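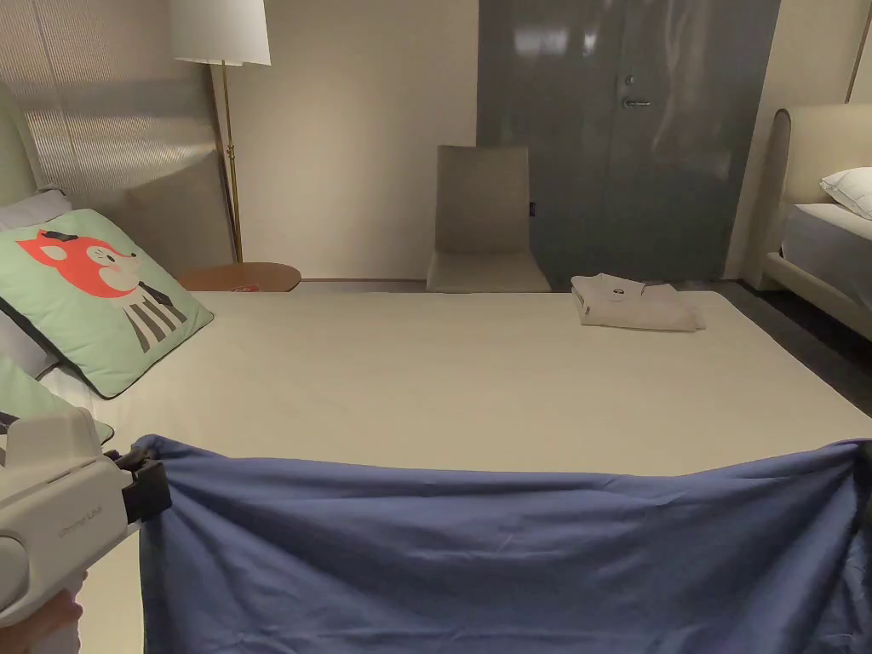 Left jaw on a corner of the blue cloth, bed set.

mazurek

Phase tagger and grasp-event tooling for two-handed cloth clips. Reads head camera video plus jaw opening logs, spits out a timeline per hand: open, closing, holding, releasing. Also a small viewer for fixing the timeline by hand.

Last touched July 24, 2020. Notes below are mostly for whoever picks this up at Praltgate after the move. Ask Gilmar Medeiros about the tagger, Edmund Borkowska about the viewer and file formats.

Status

Tagger works. Viewer works on Linux, sort of works on Mac (scrubbing backwards is slow). Planner export is half done, don't rely on it.

What's in the box

tagger/ -- jaw signal in, phases out
viewer/ -- scrub, fix, save
masks/ -- cloth mask code, colour based with a small net behind it
export/ -- writes Pillar episodes
configs/ -- one file per room setup
tests/ -- not enough of them

Install

Python 3.7. Make a fresh env, then

pip install -r requirements.txt
python setup.py develop

If opencv complains about the GUI, you got the headless wheel. Remove it and put the normal one in. Happens every time on the Wirnavov machines, some other package pulls it in.

Quick start

mazurek tag clips/bed --config configs/bed.yaml
mazurek view clips/bed/0001

First run builds the thumbnail cache. Slow. After that it's fine.

The data

1,066 clips in the current set, bed setup only. 3,151 grasp events between them, all checked by a human at least once. Each clip is one folder: video, jaw log left, jaw log right, clock offsets, timeline. A clip with no timeline file is untagged, a clip with an empty timeline is tagged and had no grasps. These are different! The loader used to treat them the same and we lost a morning to it.

Train and val are split by session. Please don't split by clip, neighbouring clips share the same bed, same lamp, same cushions and the scores come out silly.
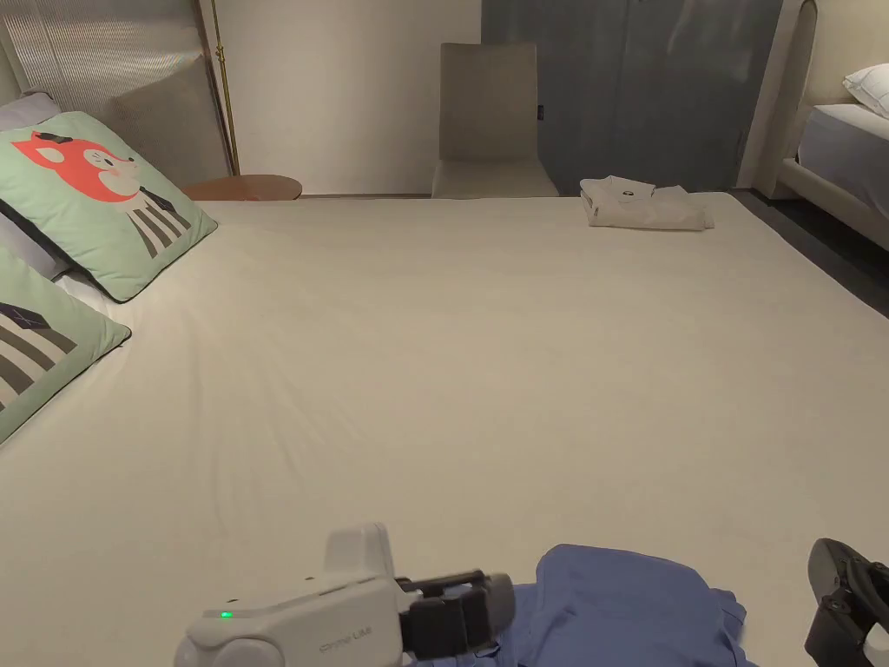
Phases, in the order the tagger tries them:

open: jaw past the open threshold, nothing held
closing: opening gets smaller for at least 12 samples in a row
holding: opening stopped changing and is above the empty-close value
releasing: opening grows again after a hold

The empty-close value is the important one. It's what the jaw reads when it shuts on nothing. Thin cotton reads very close to it. Calibrate it per gripper, per session, with mazurek calib, and do it with the same fingers you'll record with. Swapping fingers without recalibrating gives you clips full of fake holds.

If the jaw signal can't decide, the tagger looks at the mask near the fingers. Cloth touching the fingertip region in enough frames means hold, otherwise it goes to "unsure" and shows up yellow in the viewer. Unsure is a real label. Leave it unsure if you can't tell either, don't guess.

Masks

Colour first, net second. Colour does well when the garment is far from the sheet in hue, e.g. blue on cream. Pale garment on pale bedding is bad, expect to fix by hand. Anything folded and left on the mattress gets picked up as loose cloth unless you draw an ignore region for it. Same for cushions at the head of the bed, patterned ones especially -- orange and green both fall inside the default range for other garments.

Ignore regions live in the config and are drawn once on the first frame. They get carried along with the head motion by matching background features. Corners of furniture and printed stuff track nicely. Plain sheet gives the matcher nothing to hold on to, so when the head tips right down at the mattress the regions drift. There's a check for this now (region_drift_max) and it'll drop to no-mask if it trips. 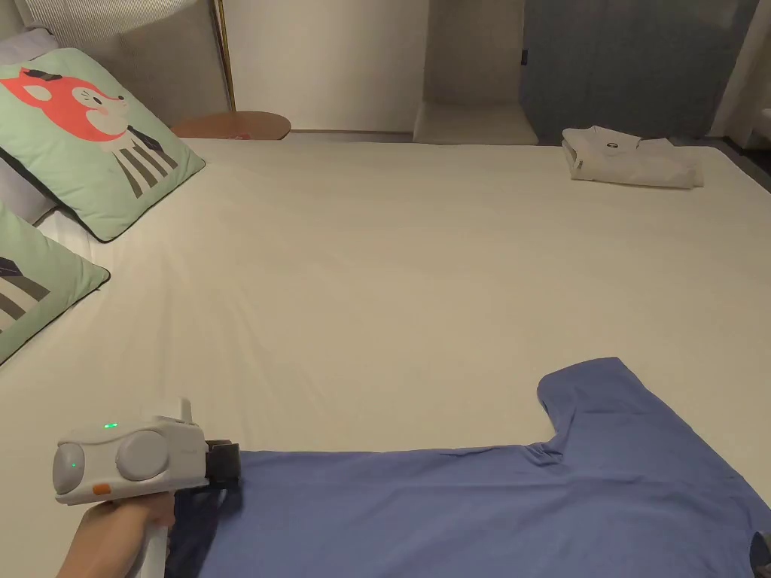
Single-hand frames need some care. A hand out of view isn't a hand doing nothing. The jaw log keeps going whether or not the camera can see the tool, so the timeline stays valid, but the mask fallback is off for that side. In the timeline file these spans are written with vis: 0. If your code only wants things it can see, filter on that.

Also the camera and the jaws run on different clocks. The offset is stored per hand in sync.json. We find it by opening and closing each jaw in view at the begining of a session and lining up the peaks. If sync.json is missing, the tagger refuses to run. You can force it with --no-sync. Don't.

Timeline format

One line per phase, tab separated:

hand start end phase vis source

Times in milliseconds from the first video frame. Source is jaw, mask or human. A human line always wins, re-running the tagger won't overwrite it unless you pass --wipe. Edmund put a confirm prompt on --wipe in January after what happened to the val set.

Two phases on the same hand can't overlap. Left and right can do what they like.

Viewer keys

space: play / pause
a, d: back or forward one frame
shift a, shift d: jump to the previous or next phase edge
1 to 4: set phase
u: unsure
h: switch hand
s: save
z: undo, one level only, sorry

Save is not automatic. It should be.
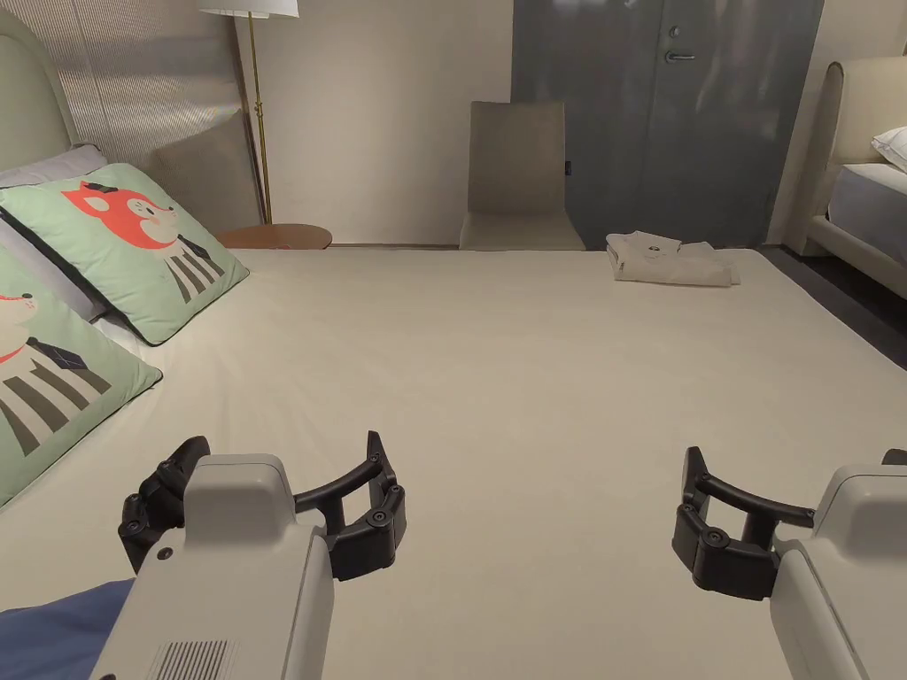 Gap frames

Lots of clips have stretches with both jaws open and nothing between them, usually at the ends. We keep them. The planner people want examples of "ready, not started" and the tagger needs a clean open reading to settle on. If you're training something on holds only, use

mazurek filter --phase holding --pad 800

Pad is in milliseconds and gets added on both sides, clipped at the clip ends. Without padding you cut the approach off and most models do worse, at least ours did.

Export to Pillar

mazurek export --to pillar out/

Writes one episode per clip. Poses go in camera frame, NOT in bed frame. There's a stub for bed frame in export/frames.py, needs the mattress plane, and the plane fit wobbles on smooth sheets. Gilmar has a branch that fits it off the mattress edges instead. Looked promising, not merged.

Missing from the export: the vis flag, the source column, anything marked unsure (gets dropped silently, needs a warning).

Known problems

Tagger splits one long hold into two when the operator eases off their grip for a moment. Raise hold_gap in the config. Too high and quick regrasps get merged, so check a few clips.

Shiny doors and wardrobe fronts. The matcher grabs reflections as features and they slide about. Mask the door out in the config.

Floor between two beds sometimes comes up as dark cloth. Add an ignore region there too.

Viewer crashes on paths with a space in them. Rename your folder.

Depth isn't used for anything. The column in the clip index is left over from an older rig.

To do

autosave
proper undo
vis flag in the export
per-garment colour ranges, so we aren't editing the global ones all the time
tests for the sync code (there are none)
merge or drop the plane branch

Changes

0.4 -- unsure label, drift check, confirm on wipe
0.3 -- seperate offsets for left and right, old sync files need mazurek upgrade
0.2 -- viewer
0.1 -- tagger only

Bugs go on the tracker with the clip folder name and the config you used. A screenshot of the viewer alone doesn't help much, the timeline file does.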